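The ketchup stays

I have been meaning to sort out the toy kitchen since December. It lives on the white table by the window, except for the parts that live in my shoes, in the bathtub and once, for most of a week, in the glove compartment. On Sunday I made coffee, put everything I could find on the table and told myself I would be ruthless.

I was not ruthless. The Utska storage tub I bought for the job cost 40 dollars and holds less than the grocery bag it replaced. It came with a sheet of 288 stickers for labeling your categories. I have never had that many categories of anything.

Still, I made a start. Pots and tools in one pile, dishes in another, food in a third. This system lasted until I picked up the orange half, which has always gone in the little blue bowl and looks wrong anywhere else, so the bowl became food. Then the mug wanted to be near the bowl. By the second coffee I was back to one pile, spread out a bit more.

The colander is the best thing we own in miniature. It's mint green, it has a handle at each end, and I like it better than our real one, a Stirkari that has been wobbling since we lived on Calloway Street. The lavender plate I could take or leave. The banana is a banana.

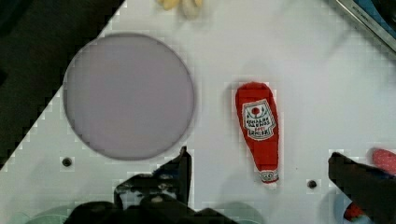
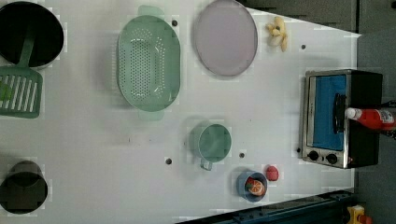
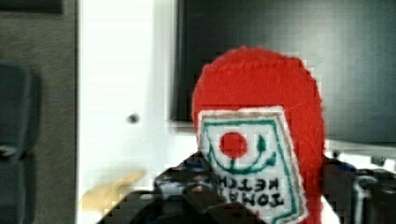
The ketchup in the first and last, the green spatula and most of the cookware in the middle one.

About that ketchup. It's bright red felt, going fuzzy, with a white label and a stitched tomato, and it was first on my list of things to let go. There is no toy burger. There are no toy fries. As far as I can tell the only thing on the menu it could go on is the orange.

But somebody embroidered TOMATO on a piece of felt, in capitals, and I can't sew on a button. I put it in the donate bag, took it out to look at the lettering, and put it back on the table, where it remains.

Final tally for the donate bag: one puzzle from the hall closet, Manis brand, missing the sky. The tub is now holding my winter hats. I'll try the bookshelf next week, or possibly just move it a few inches and vacuum.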